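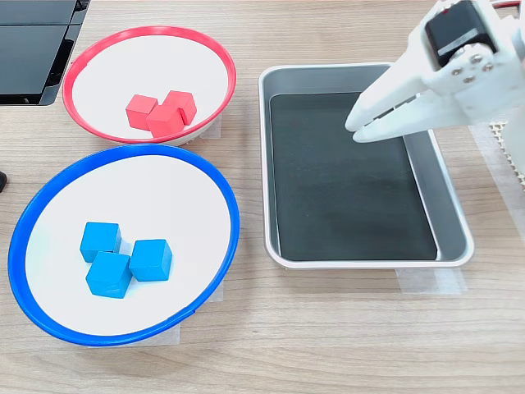 The sorting set is back on the shelf at the Sturkdale Toy Library from February, and I would like to write a few words about it, as many families have asked me at the desk how to use it at home. It is a very simple set: two dishes with coloured rims, some small cubes and a metal tray. The idea is also simple. Each colour has its own home, so when the work is finished you have three red cubes in the dish with the red rim and three blue ones in the dish with the blue rim. Please look also at the clear tape on the table beside the dishes. A child of two or three years pulls everything towards the stomach, and a dish which slides is soon a dish on the floor. I use two or three short strips for each dish, and they come off again without any mark on our tables. On an old varnished table at home, please try first in a corner.

We bought the set from Guvel, a small shop in Drukden, which was closing its children's department. It came without any instruction, so what follows is my own way and you are free to change it.

How we play it

Put the tray on one side and the two dishes on the other side, close together. All the cubes start in the tray. The child takes one cube, says the colour if he or she wants to, and carries it over to the dish. Only one cube each time! This is the difficult part for most children, who prefer to take a full hand. With the small ones I begin with red only and bring the blue cubes after some days. I do not correct during the game. If a cube is in the wrong dish, I wait until the tray is empty and then I ask, "Is everybody at home?" Usually the child finds the cube without my help. 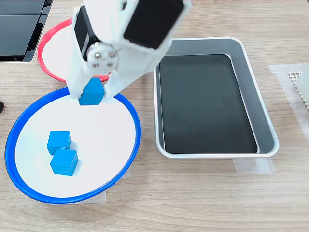 When sorting becomes too easy

After one or two weeks most children can sort the colours without thinking, and then you can change the task a little. My favourite is the visitor game. You put one blue cube together with the three red ones, the child closes the eyes while you do it, and after that he or she must find the visitor and bring it home. Older brothers and sisters like to hide the visitor at the back, behind the others, where it is not so easy to see. Leandro Espinoza, who helps with the morning group, plays it with a kitchen spoon for carrying the cube – slower, but the children laugh a lot.
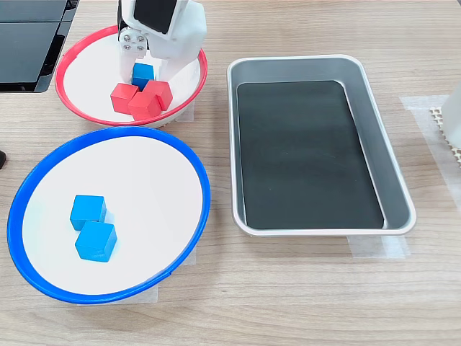

How long can we keep the set?

Three weeks, the same as all our boxes. You may extend it one time if no other family is waiting. Please write to the desk before the last day and not after it.

A few things about care. Wipe the dishes with a damp cloth and dry them. The cubes should not lie in water. Before you return the box, please count all the pieces against the card inside the lid, and if one is missing tell us, we will not be angry. Last year we made 2,704 loans, and I think the number of lost pieces was very small for so much use. The Iordache family found one of our cubes inside a winter boot and brought it back to us after the summer. 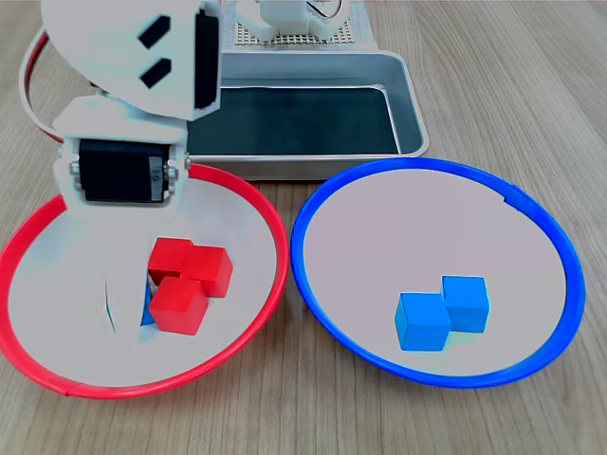
If you find a loose piece from any other box, it can go in the basket by the door and I will look for where it belongs. The waiting list for the sorting set is kept at the desk. It has place for up to 50 names, and in the morning there is always somebody who can write yours.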